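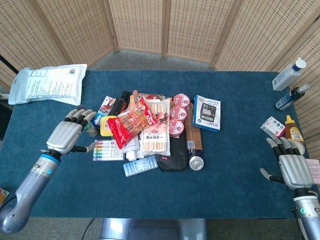
Sorting a mixed heap on the table

Tip everything out in one place before you put anything away. A drawer, a carrier bag, the box from the last move: it all goes on the table together. If you sort straight from the drawer you only deal with the top layer, and the bottom stays as it was.

A heap like this one, with a snack packet, packs of disposable chopsticks, round lids and a boxed gadget all in together, takes me 40 minutes if I don't stop to read labels. Most of the time goes on the last few things.

The surface

Felt is good to sort on. Lids don't skid across it and small things stay where you drop them. If you haven't got a felt-topped table, lay an old blanket over the kitchen table and tuck the corners under. Pick a plain colour so that you can see screws and paper clips. Avoid anything fluffy, as crumbs from open packets get into it and are a nuisance to brush out.

Leave a clear strip along the side nearest you. You need somewhere to set a thing down while you think about it. When the heap is too wide for that, push it back and start again from the front edge.

A folding screen behind the table is useful if you sort in a living room. Woven panels are light enough to move on your own and they stop things rolling off the far side into the room. Rocío Huamán keeps hers up all week when she is doing a big clear-out and shuts it away on Sunday.

The order to work in

1. Food first. Check the date, check the seal, and take it to the kitchen. Anything open goes in the bin or gets eaten that day.

2. Boxed things next. They take up the most room and are the quickest to decide on. Open each box and see that what's inside matches the picture. I have kept an empty telephone box for two years without knowing.

3. Flat and round things: lids, coasters, saucers. Stack them by size.

4. Long thin things: chopsticks, skewers, pencils, straws. Stand them in a jar or tall tin.

5. Whatever is left. Give it one tray and no more.

Lids

Lids that have lost their tins cause more clutter than the tins do. Stack them, walk to the cupboard and try each one. Any lid that fits nothing can go under a plant pot or in the recycling. Check with your council about coated metal and mixed plastics. Plistcombe takes metal lids but not plastic ones under 60 mm across, which caught me out in April.

Printed lids scratch each other if they are stacked bare. A circle of kitchen paper between them is enough.

Disposable chopsticks

Keep them in the packet until you need them. Once a packet is split, fold the plastic over and hold it with a peg, or move the lot to a jar with a lid. Don't store them under the sink, where they pick up damp and go spotty.

Spares have plenty of uses. They stir paint samples, prop up seedlings and clear the groove round a hob. Snapped in half, they will pack out a loose screw hole: a dab of wood glue, push the piece in, trim it flush when dry. Eusebio Bermúdez did a whole set of cupboard hinges this way and they have held.

Small electrical boxes

Keep the box while the guarantee runs. Put the receipt inside and write the date of purchase on the end flap, where you can read it on the shelf. After that, flatten it. If the gadget has batteries and isn't in use, take them out before it goes back in. The instruction leaflet can go in a folder with the others.

Packets

Bright foil packets slide off each other and never stack. Stand them on end in a shoebox, oldest at the front. A box 49 cm long fits across my middle shelf with room for a hand down the side.

Putting it back

Don't return things to the drawer they came from out of habit. Wipe the drawer, put back only what you use in that room, and carry the rest to where it belongs. If the drawer is full again by the end, something in it needs a different home.

Brush the felt in one direction with a stiff clothes brush, then go over it with a strip of parcel tape.

400 shares | 6 comments

We use cookies to remember your settings and see which pages are read. Accept | Manage choices

Get the household tips by email once a fortnight. Enter your address to sign up.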